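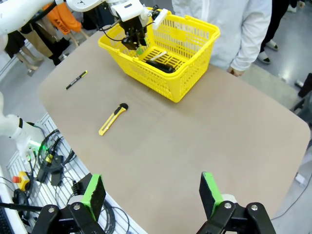 Dellness, August

Our project asked a simple question: can one shopping basket keep a shared craft table tidy? We picked a bright yellow plastic one with perforated walls and two handles, so it's easy to spot and easy to carry - and we loved using it!

The marker pen and the yellow utility knife were our main test items, as they go missing most at the Rowlands workshop. The rule was that everything goes back in the basket before the next group sits down, knife blade in.

We logged 64 pack-ups over the term. Thin things were the trickiest, so next time we'd love to try a liner in our favourite colour - the Duton felt looks great - and compare the results.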